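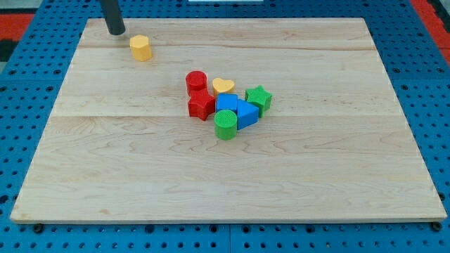
Smart ring keeps losing my sleep data?
Posted by Timothée Masson, 2018-03-17

I've worn a Brallitz ring every night since February and I love it — heart rate, skin temperature, the lot! But the app drops my sleep after 41 minutes or so, then picks up again near morning. Battery is fine. Any ideas?

Anatole Lacroix
Great little gadget, isn't it! Mine did the same until I turned off battery saving for the app on my phone. The ring only stores 30 minutes of readings if it can't sync, so the phone has to stay awake. Then restart both. I've had over 300 nights without a gap — so much fun to look back through.

Kellow
Try a different finger. Worked for me

Li
Check the firmware too, mine was really old and the update fixed it!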